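Florkitz Cloud Bed with Upholstered Headboard

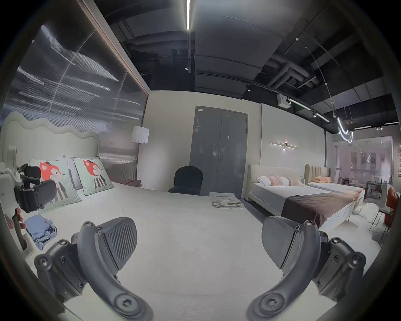

Page last changed: May 21, 2019
By Kristýna Koubek

The Florkitz Cloud is a full-length bed for a child's room or a guest room. The headboard is tall, covered in cream fabric, and has a wavy top edge that follows the outline of a cloud. It is high enough to sit up against with a pillow or two.

The bed on show is made up in white, with a plain white pillow and two square cushions. The cushions have a cartoon animal on them, orange with a small hat and a striped body, on pale mint. They are sold separately under the Usora name, one to a pack. Covers zip off and can be machine washed at a low setting. The floor lamp with the white drum shade is not part of the set.

The headboard comes in one box and the base in 2 more. Assembly takes two people and the hex key supplied. Fit the headboard before the slats go in, then tighten all the bolts again after a week of use. The fabric is fixed and should be wiped with a damp cloth and a little mild soap. Do not use bleach.

The space under the base is 6 inches high, so flat storage boxes will fit. The mattress is not included. Any standard full mattress can be used.

Price with headboard and base: $1,898. Delivery is by Arango. Orders placed now will ship in June.

Comments

Tatiana Malý
Does the headboard come in any other color? Cream worries me a bit with a four-year-old.

Kristýna Koubek
Only cream for now. A gray one is planned but I don't have a date.

bedtime61
Ours took most of an evening to put together. Pretty solid now, but the bolts did need tightening again.

M.
Can you buy the headboard on its own?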